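We use cookies to remember your preferences and count visits. Accept all | Manage settings

I've been trying to give up buying lunch. It started in April, when I looked at what I'd spent on sandwiches since Christmas and found it was £584, none of which I could remember eating.

So now I make my own. My first attempt was cheese and pickle, wrapped in foil, eaten at my desk at twenty past ten because it was there. By one o'clock I was back in the queue at Cerar, paying for a second lunch and telling myself it was a late breakfast that had got out of hand.

Tamara Sima, who sits opposite me and has never knowingly enjoyed a meal, has soup. It is always the same soup. She makes a vat of it at the weekend and gets through it like a prison sentence. I asked if she ever got bored and she said, "Of what?"
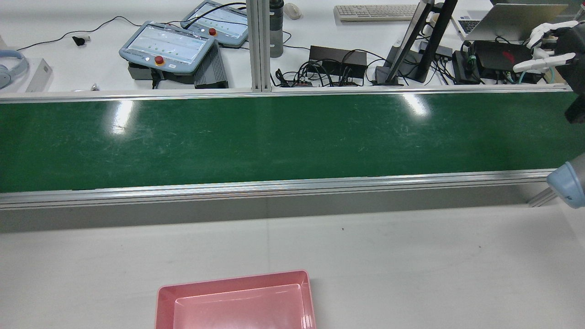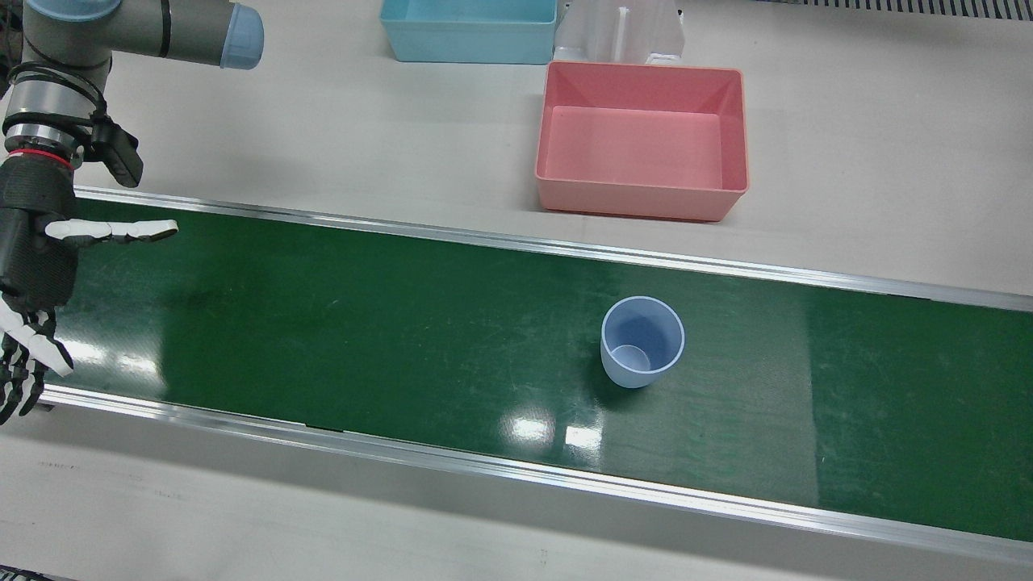 Filed under: Food, Money, Small Defeats

Week two was leftovers. The trouble with leftovers is that you have to leave some over, and I come from a family that regards this as an insult to the cook. I tried making double and ate double. Ryan suggested boxing up tomorrow's share before sitting down to eat, and that did work, apart from the evening I got up at 23 minutes past eleven and ate it standing at the fridge.

Then there's the microwave queue. We have one microwave and a great many people with jacket potatoes. Last week I waited so long that I ate my rice cold, out of spite, in full view of a man on his second potato.

Still, I've bought only four sandwiches this month. One was very good – prawn, brown bread, far too much pepper – and I've decided it doesn't count. Tomorrow is egg. I've already been warned about the egg.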